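The Cable Drawer, Sorted: A Little Gallery
Home > Around the House > Galleries

Every house I've lived in has had one drawer that nobody wants to open, and in our place at Vestutton it was the second one down in the hallway cabinet. Chargers for phones we gave away years ago, earphones, adaptors, a doorbell that never worked, and enough cord to reach the letterbox and back. I finally tipped the lot out in January, with a pot of tea and the cricket on the radio, and it took me most of the arvo (and a good bit of the evening too, if you count the sitting and wondering what things were for).

A few readers of the Sala newsletter asked how I went about it, so I've put the stages down in order, with my notes from the day.

The emptying out
I spread an old bedsheet on the lounge room floor and turned the drawer upside down over it. Do check the back of the cabinet while you're there – I found a whole power board that had slipped down behind the runners, and a library card.

The first pass
Anything with a frayed end or a cracked plug went straight into a bag for the e-waste bin at the Ganetti Street depot. They're open until four and they'll take batteries as well, provided you've put a bit of tape over the terminals.

The maybes
Quite a big pile, I'm afraid! I gave each one a go in the laptop or the wall before deciding, and kept a pencil handy for writing on labels. My Lernik label book has 300 stickers in it and I'd like to say I was sparing with them, but I did get rather carried away.

The small fiddly things
By now I'd moved up to the table, which is much kinder on the back, and kicked my shoes off. Little gadgets with their cords attached are the slowest part of the whole job, and I find it best to go gently and work from the gadget end outwards.

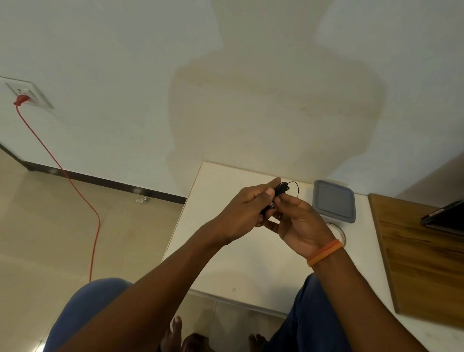

Both hands on a little black gadget and its thin cable, with a grey lid and a white roll close by on the table.

Back in the drawer
Shallow tubs, one for each sort of cord, with the longest ones coiled at the back. I left one tub empty for whatever turns up next, and the doorbell has gone out to the shed.

Next gallery: The Linen Press
Back to all galleries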